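Striped gray square on a white table - what do I do with it?

Home > Kitchen and Table > Linens, Mats and Small Stuff
8 replies

wrenhouse37
Posted November 3, 2024

We have a white table. I chose it, I defend it, and I spend my life wiping it. It replaced a brown one that hid everything, including, for most of a winter, a piece of toast.

To protect it I've been using a gray textured square with thin white lines across it. It was in a bag of household bits I got when my aunt downsized and it has no label. My other half says it's a dishcloth. I say it's a mat. We've been together since 2021 and this is the closest we've come to lawyers.

What I want to know is whether I can keep it out on the table full time, and how to make it sit straight. I put it down square every morning and by lunch it's pointing at the fridge.

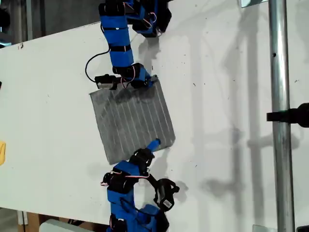
The mottled look is how it came to me, darker toward one side. I've washed it twice on cool and the blotches haven't budged, so I've decided they're part of its personality. The ribbed look is what I like. On a plain white top you need something to look at or it feels like eating in a dentist's office.

Anyway. Mat or cloth, and how do I keep it still?

plateandspoon
Cloth. Sorry. A mat has opinions about where it wants to be. That one goes wherever the last elbow sent it.

omberg_owner
I have the Omberg table in white, the long one, and everything slides on it. Cork slides. Felt slides. A full casserole dish slid, and I'm still finding peas. It isn't your square, it's the tabletop. Get a bit of the rubbery drawer liner, cut it smaller than the square all the way around, and put it underneath. Takes a minute and you never see it.

wrenhouse37
Ours isn't an Omberg but it has the same ice rink finish. Do you take the liner up to clean or leave it?

omberg_owner
Take it up. I left one down for 2 months and it made a pattern on the table that I now have to cover with a mat.

gravyboat
I'd go the other way and let it be crooked. Lining a thing up with the table edge every day is how you turn into my father. Put it at an angle on purpose and it looks like you read magazines.

plateandspoon
You can't just declare crooked a style because you've lost the argument with a rag.

gravyboat
Watch me.

tresel_tea
Before anyone buys drawer liner: what goes on top of it? If it's a fruit bowl, fine, the weight will hold it. If it's hot pans, please don't. I had a thin gray one from Tresel that I trusted with a saucepan and it left a perfect ring on a white top. Thin woven stuff lets the heat straight through, whatever the packaging implies. Fold it in four or get a proper trivet.

wrenhouse37
Mugs, mostly. Sometimes a plate if we're being formal. Noted on the saucepan, I was absolutely going to do that this week.

laundryline
On the blotches - two cool washes won't tell you much. Soak it overnight in warm water with a spoonful of oxygen bleach, test a corner first because of the gray, and dry it flat. If you hang it by one edge it will stretch and then it won't be square any more, and you'll be back here asking why your mat is a kite. If the darker part is still there after that, it's either the dye or it's very old tea. Both are permanent.

plateandspoon
Please notice that the advice is for washing a cloth.

laundryline
Mats get washed too. Some of ours, anyway. I make no claims about your house.

wrenhouse37
Update for those following the case. Drawer liner is in and it stayed put through dinner. Then my other half picked it up, liner and all, and dried a pan with it while looking me right in the eye.

I've ordered a second mat, thicker, in a darker gray. It's a placemat. It says placemat on the listing and I've saved a copy. The old one can go under the toaster until we agree on what it is.

tresel_tea
Under the toaster is also heat, by the way.

wrenhouse37
Under the bread bin, then.

gravyboat
At an angle, I hope.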